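2/7/26

I came to the workshop late today and Amos Halvorsen was already there, so the heating was on. I am glad for this. My hands don't like small screws when it is cold.

First I did the cable. Since November it was catching on the wrist joint, and I have now put it through the other side and tied it in two places. It looks ugly but it does not pull. Then I went back to the yellow bin and the new mounting for the wrist camera. I drove the arm in slowly, with the fingers open, and looked at the screen more than at the arm.

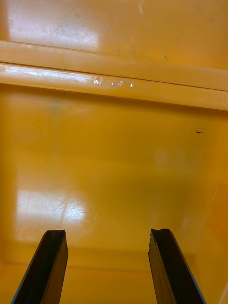
Wrist camera, fingers open in the yellow bin.

The shine is my main trouble. The plastic gives back the light in two big white patches, and my program thinks a white patch is an object. Amos says I should sand the bin dull. I don't want to, it is a good bin, and in Fostley all the bins will be shiny also. I would prefer to teach the program to leave the patches alone. I saved 30 pictures to try this at home.
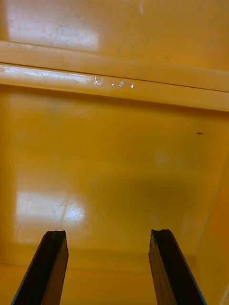
The finger tips are rough, I know it. I want to cut new ones before I go to Fostley, a bit longer, and this time file the ends properly. Amos has a bar left from the Sarkik project and he says I can take it — I must ask him again so he does not forget.

I wrote also to Okafor for the price of a second motor. No answer yet. If it is too much I keep the old one.

Home at 18 minutes past nine, soup, and the notebook again.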